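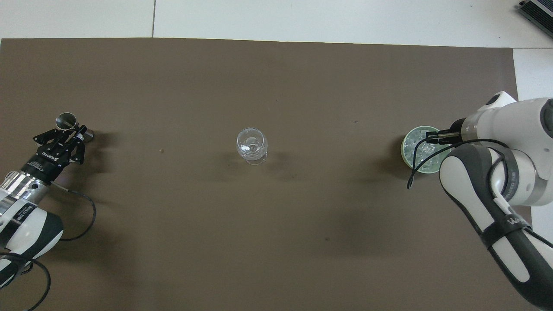
# Chapter 11: Collecting Demonstrations

A policy trained by imitation can only reproduce what its examples contain. The preceding chapters treated the examples as given: a set of trajectories, each a sequence of observations paired with actions. In this chapter we take up how such a set is produced, what it costs, and which decisions made during collection cannot be corrected afterward by any choice of model or loss.

The running case is a two-arm drink preparation task. One arm handles a small metal cup, the other works at a container of ice, and a clear glass snifter stands between them on a brown mat. The task is short, but it raises most of the difficulties met in larger projects. The glass is transparent, and its outline in an image depends heavily on highlights and shadow. Ice cubes are translucent and never lie the same way twice. The two arms share a workspace, so the timing of one constrains the other.

The data come from the Hotau set, recorded at the Ovidville laboratory under the direction of Iresha Bhuiyan. The set holds 1551 recorded episodes, of which 1382 were kept for training. The 169 rejected episodes are discussed in Section 11.4. Most were discarded for faults in the record — dropped frames, clock drift between the arms — and a smaller number for faults in the demonstration itself.

## 11.1 What Counts as an Episode

An *episode* is one continuous recording that begins from a reset state and ends when the operator marks the task complete or abandoned. Three terms need to be kept apart:

- **Reset state.** The arrangement of objects and arms at the first time step.
- **Demonstration.** The operator's behavior from the reset state to the end mark.
- **Label.** Any judgment attached later, such as success, failure, or a written instruction.

The reset state deserves more attention than it usually gets. If the glass is always set down at the same point, a policy may learn that point and ignore the camera altogether. Held-out episodes drawn from the same arrangement will not reveal the problem. The Hotau protocol therefore specifies 15 starting layouts, and the operator is told which one to use before each recording.

Operators differ as well. Gianni Donati, who wrote the first version of the protocol, found that two experienced operators would approach the same cup from opposite sides. Both approaches are correct. A model that averages them, however, may drive the gripper straight into the cup. We return to this in Section 11.3, where the action distribution is allowed more than one mode.

Throughout the chapter, let *D* denote the full set of episodes and *D′* the subset retained after review. Unless stated otherwise, reported results use *D′*.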